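Kanside abre su taller a la recogida de ejemplos para enseñar a los robots a manejar ropa

La empresa Kanside ha puesto en marcha este noviembre una nueva campaña de recogida de demostraciones con pinzas de mano, un trabajo paciente y bastante más artesanal de lo que uno se imagina cuando oye hablar de aprendizaje automático. El objetivo es reunir 2000 ejemplos de tareas domésticas con prendas y objetos corrientes, y de momento el equipo lleva ya 600, que se han ido grabando por las mañanas en una sala del propio taller.

La idea tiene su gracia y se entiende enseguida al verla en marcha: una persona coge la pinza por el mango, hace con ella lo que querría que hiciera el robot (levantar una camisa, pasarla de un sitio a otro, dejarla doblada sobre una superficie) y la cámara montada en la herramienta va registrando el movimiento desde muy cerca. Después, esas grabaciones se revisan una por una y las que sirven pasan al conjunto con el que se entrena el sistema, al que en la casa llaman Murkex. De las 600 grabadas hasta ahora, 62 se han descartado, casi siempre por tirones bruscos o porque la mano fue más deprisa de lo conveniente.

Quienes participan no necesitan experiencia previa, y eso es algo que en Kanside repiten con mucho cariño a todo el que se acerca a preguntar. Hay una primera hora de práctica sin grabar, para que cada cual se acostumbre al peso de la herramienta y a abrir y cerrar los dedos con calma, y luego se trabaja en tandas cortas con descansos - los brazos lo agradecen, sobre todo al principio. Para quien venga por primera vez hay café, té y unas sillas muy cómodas en el pasillo.

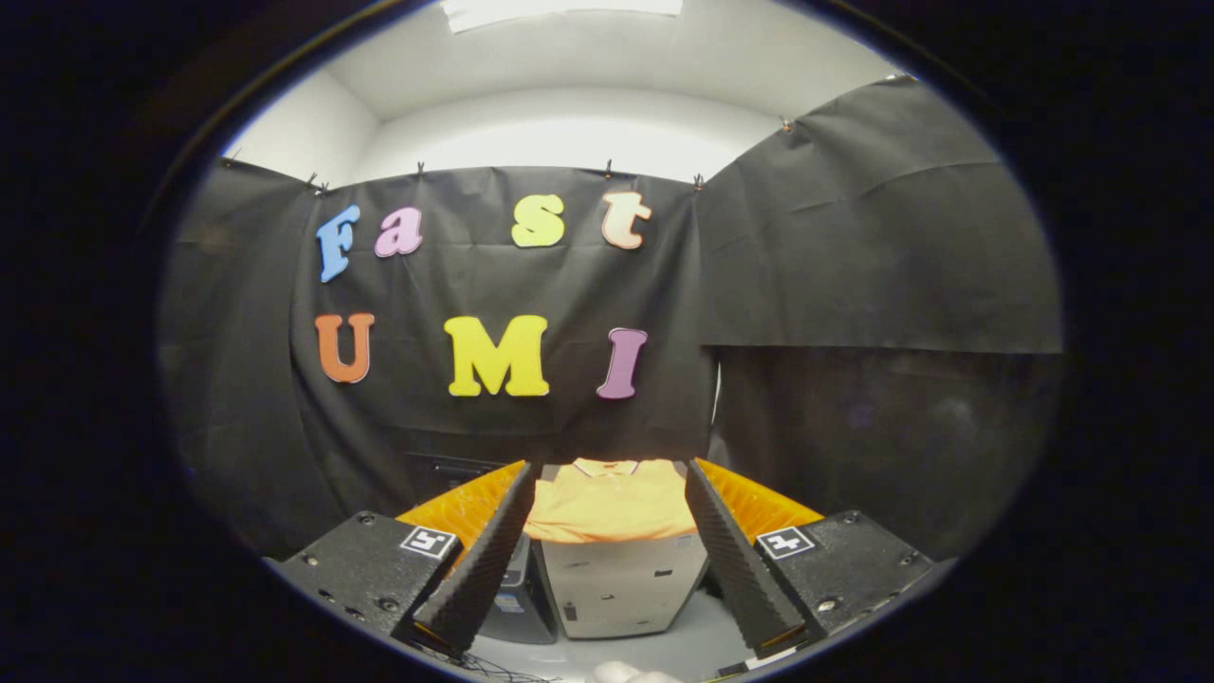
Las prendas ocupan buena parte del programa de este mes, y son también las que más conversación dan en los descansos. Una caja rígida se deja agarrar casi siempre de la misma manera, mientras que una tela cambia de forma en cuanto se la toca, y el sistema tiene que aprender a reconocerla de muchas maneras distintas. Con una camisa naranja doblada, por ejemplo, el cuello queda a la vista en el borde de arriba y da una pista estupenda de cómo está orientada la prenda, así que en la guía de la campaña se pide grabar la misma tarea con el cuello visible y también con el cuello escondido entre los pliegues. Se repite además cambiando la altura de partida y el lado por el que se acerca la pinza, lo que alarga las sesiones pero deja un material mucho más rico.

De las demostraciones ya aceptadas, 313 corresponden a ropa y el resto a recipientes, libros y pequeños utensilios. La revisión corre a cargo de Ding, un estudio especializado en anotación de vídeo que colabora con la empresa desde la campaña anterior, y que marca en cada grabación el momento en que empieza el agarre y el momento en que termina. Las dudas se comentan entre los dos equipos a última hora de la tarde, en una llamada que suele durar más de lo previsto.

La campaña seguirá abierta hasta completar las 2000 demostraciones, con sesiones por la mañana y, si hay suficientes inscripciones, también a partir de las cuatro de la tarde. Las personas interesadas pueden apuntarse en la recepción de Kanside, donde se entrega una hoja con los horarios y la guía de grabación. Se recomienda llevar manga corta o bien ajustada, y quien quiera aportar ropa usada, limpia y sin botones sueltos puede dejarla allí mismo en una bolsa con su nombre.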